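# Reheating Lunch at Nellton: A Study of One Microwave and the People Who Wait for It

Group 4: Sabina Ondrejka, Jamie Horrocks, Terence Holroyd
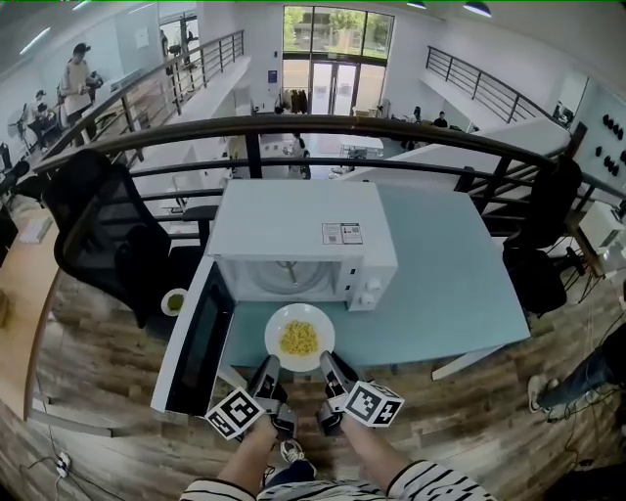 ## 1. Where the question came from

Our assignment was to find "an everyday system under load" and study it. The other groups picked traffic lights, the library printer and the campus shuttle. We picked lunch, partly because Jamie was hungry during the planning meeting and partly because the Dobson building has a lunch line that has ended at least one friendship.

Dobson houses three departments, a design studio and a very large number of people who own plastic containers with lids that don't fit. Between noon and one, most of them want hot food. The line starts at the kitchenette door, bends past the notice board and finishes next to the men's room, where morale is low.

We wanted to know what makes the line slow. Everyone we talked to already knew the answer, and it was always somebody else's soup.

## 2. What we did

We watched the line over two weeks in September, taking turns on a stool by the notice board. For each person we wrote down when they joined, when they opened the microwave door, and when they left with their food. We did not write down names. Terence wrote down what people were eating, which wasn't in the plan but turned out to be the most useful column on the sheet.

We also put up a short survey asking people to guess how long they usually wait, how long they heat their food, and whether they stir. The stirring question got angry comments in the margin.

Our instructor, Stuart Bramwell, asked us to say something about consent. We taped a notice to the door explaining the study. By the second day someone had corrected its punctuation, so we believe it was read.

## 3. Results

### 3.1 Cooking is a smaller part of the wait than people think

The most common setting was 90 seconds. If everyone heated their food for that long and walked away, the line would be mildly annoying and we would have needed another topic.

What filled the rest of the time was everything around the cooking. People arrived at the front with their lids still on. They looked for a fork. They read the buttons as if the buttons might have changed since yesterday. A good number heated their food, touched it, made a face and put it back in, which we coded as "second helping" until Sabina pointed out that this already means something.

### 3.2 The shape of the food matters

Food spread out on a plate went in once and came out once. Food packed into a deep tub went in, came out, got poked, and went back. Frozen leftovers in a solid block were the worst by far, and the owners of frozen blocks seemed to know it. They avoided eye contact.

We had expected soup to be the villain. Soup was fine. Soup people tend to bring a spoon and stir halfway, and they wipe up after themselves more than any other group we watched. We would like to apologize to soup people for our first draft.

### 3.3 Everyone overestimates the wait, except Roy

Survey guesses were longer than the waits we timed, often by double. The exception was Roy Bloxham from the design studio, whose guess matched our sheet almost exactly. We asked him how. He said he eats at 11:40.

## 4. Things we suggested

We wrote up three changes and tried the first two during the second week.

- A tray of forks on the near side of the door, so people pick one up while they wait.
- A sign saying "Lids off before you get here."
- A second microwave.

The forks worked well until they were gone. This took until Wednesday. The sign worked on people who were already taking their lids off, and the rest seemed to regard it as decoration.

The third suggestion went to the building office, which replied that requests for equipment go through form 2193. Form 2193 asks for the asset number of the item being replaced. We were not replacing anything. We wrote "none" and the form came back with a note asking us to fill in every box.

## 5. Problems with the study

Sitting on a stool with a clipboard makes people behave. We saw some very crisp, professional reheating in the first two days that we don't think was natural. It wore off.

Our timing was done by hand on three different phones, and Jamie forgot to start the clock more than once while talking to somebody about their curry. Those rows were thrown out. We also have no data for the Friday when the kitchenette was locked for cleaning and the whole line moved, containers and all, to the Urville building, where we were told they were not welcome.

## 6. What we'd do next

We'd like to repeat this in winter, when more people bring hot food and fewer leave the building. Terence wants to study the fridge. Sabina and Jamie have seen the inside of the fridge and would prefer the shuttle.

Form 2193 is still with the building office.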